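Sorting the Bricks, Part Two

October 1, 2026

I said in February that I would deal with the building bricks before summer. Summer is over and I have started. 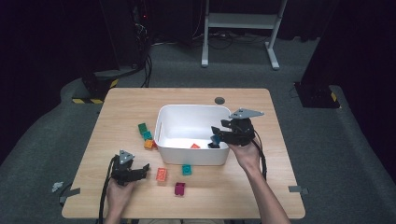
For anyone who missed the first post, the bricks came from three places. Most were mine and my brother's. A smaller lot came from Roswitha Pfeiffer, whose kids are grown and who wanted her hall closet back. The rest I bought at a yard sale in Cernport, mixed in with marbles, doll shoes and one house key. My brother weighed his share once and then wrote 2395 on the lid of the tub with no unit after it, so I can't tell you if that was grams or pieces.

My first plan was to sort everything by color. It looks good on a shelf and a child can help with it. It is also a bad way to find anything. If you have a whole tub of dark blue and you want one particular small piece, you are going to be digging through dark blue for a long time. Shaohua Qin told me this in the comments last time and I didn't listen. Sorry, Shaohua.

So now I sort by shape first. Color only comes into it for the basic blocks, because we have so many of those. Everything else goes in by type, all colors together: plates, slopes, wheels and axles, windows and doors, then a box for what I call bits.

The one thing I would pass on is to work in small batches. I used to dump a full tub on the floor and lose heart after half an hour. Now I take out a handful, put it on a table, clear it, and take another handful. It's slower on paper but I finish more. A plain white bin is good for this, too. Small dark pieces get lost in the bottom of a gray or black one.

Teal is the color that gives me trouble. In the evening under the kitchen light I put teal in with green about half the time, and then have to pull it out again in the morning. The orange and the orange-red are nearly as bad. I have decided they can share a drawer. If someone in this house wants to build something that depends on the difference, they can sort them again.

Washing: lukewarm water, a drop of dish soap, a mesh bag, and then spread out on a towel overnight. Don't put them in the dryer. Roswitha's needed it the most, having sat next to the vacuum for years. Anything with a sticker on it I wipe by hand.

For storage I went with a Galer drawer unit that has 72 small drawers. It was more than I wanted to pay, and the drawers stick a little when the room is humid. I label them with masking tape and a marker. I tried printed labels first and they curled at the corners within a week.

So far 309 wheels, which is far more than I thought we had, and not one complete set of four tires that match. If you have spare tires in the small size, write to me. I will trade windows for them.

Next up is the bits box. I have been putting that off.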